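Lukumay Gran Fondo: are the power claims real?

crankbait8
3rd June
Plamard says its new aero wheels save 8 watts on the Lukumay course. Anyone buy that? I rode a borrowed pair for nearly 100 miles and felt nothing.

tirell_rider
I run them on my Tirell and my climb times dropped. You can't feel 8 watts, so that proves zip.

crankbait8
Dropped compared to what? Last October, into a headwind?

saddlesore_mn
Who tested them? The chart says Medgate, with no wind angle and no tire size. I'd want both before spending $300 on a front wheel.

tirell_rider
It's a wheel, not a drug trial. They look fast too – that counts for something.

saddlesore_mn
To you, maybe. Two new tires and a decent fit would do more for most of us.

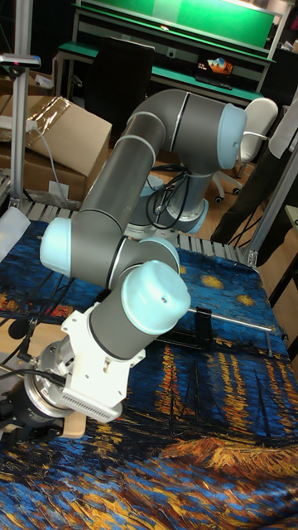
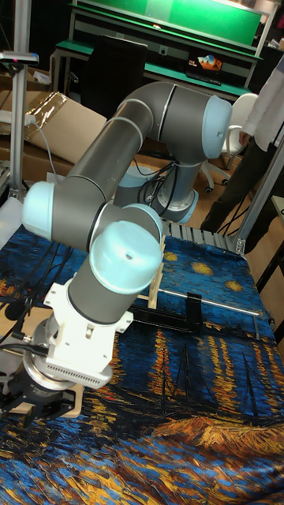
Replies (2)

gravelgus
Agree on the fit. Still don't trust the chart.

crankbait8
Sticking with my old wheels, then.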